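Ticket: Clurkia loses the cloth and stalls on bench wipe-down
Product: Hineo task runner with Clurkia chore model
Site: Pettigrew workshop, long bench
Raised by: Pettigrew workshop
Handled by: Pellow support
Priority: Normal
Status: Open, waiting on site

Reported problem

We are trying to get the end-of-shift bench clear-down done by machine. The job is to pick up what is left on the bench, put it in the tray, then wipe the top with a cloth. A person does it in a few minutes without thinking about it.

The pick-up part mostly works. The wipe does not. The arm takes the cloth, moves over the bench, then stops and waits with the message "target not found". If we press resume it carries on for a short stretch and stops again. Last night it put the cloth in the tray along with the tape and the pencils.

We would like to know if this is a fault we can fix or if the job is simply beyond it at the moment.

Reply from Pellow support

Thanks for the clear report. Please check the following first:

Is the Hineo runner on the December release? Earlier ones had a fault in the resume button that looks a lot like this.

Did you record your own demonstrations for the wipe, or are you using the stock chore set?

Can you put the stop threshold back to the default of 400? A lower value makes the arm give up early.

Reply from site

Runner is on the December release. Threshold was at 100, left over from another job. Now at 400. It stops less often but still stops.

We recorded our own demonstrations with the hand-held gripper, nearly 1,000 short clips in all. The stock set would not recognise our bench.

Reply from Pellow support

That helps. Please send a couple of stills from the recordings, picked without sorting through them first, and we will look at what the model has been given to learn from.

Reply from site

Two attached. 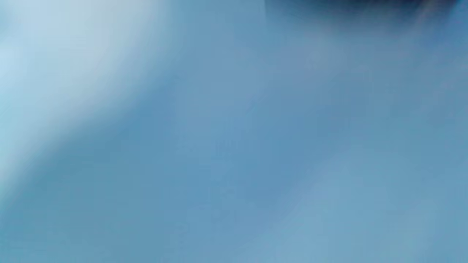
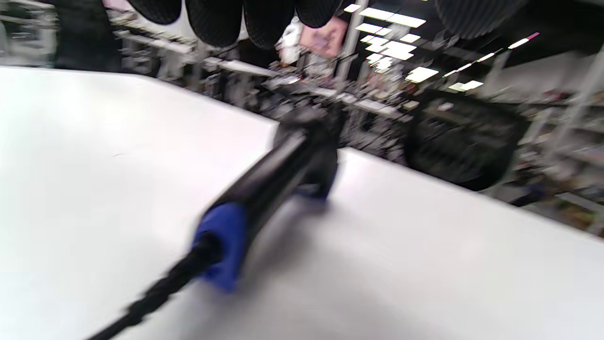

Findings from Pellow support

The first still gives the model very little. It is blurred blue nearly all over, with a dark patch along the top, and we cannot tell from it what the surface is or how far away it is. A clip made mostly of views like that teaches the arm nothing about where to go next.

The second is more use. The white table top is easy to pick out and the blue collar on the gripper stands out well against it. The trouble there is speed. The gripper is badly smeared, and so are the ceiling lights. The shelving behind is also busy, and Clurkia can mistake background clutter for things it should tidy.

Two stills cannot speak for the whole set, so we would not throw everything away yet.

What to try

1. Run the clip checker in Hineo with "reject blurred" and "reject too close" both ticked. Keep the rejected clips in a separate folder and tell us how many there are.

2. Draw the work area in the site map so that it covers the bench top only. Anything past the far edge will then be ignored.

3. Record a fresh batch of 100 wipes at about half your normal hand speed. Start each with the bench in clear view and hold still for a moment before moving in.

4. Retrain on the kept clips plus the new batch, then run the wipe 3 times with someone standing by the stop button.

5. Send us the run logs, including the bad ones.

On your wider question

Picking up firm items from a flat top is a fair job for this model. Wiping is harder, as a cloth changes shape in the grip and dirt is hard to see on camera. We have no site where we would call it fully hands-off. For now, plan on the machine doing the pick-up and a person checking the wipe.

Reply from site

Work area is drawn and the checker is running. It is slow on our machine so we will leave it overnight. The wipe is switched off until the new batch is recorded and we are doing that part by hand. Please keep the ticket open.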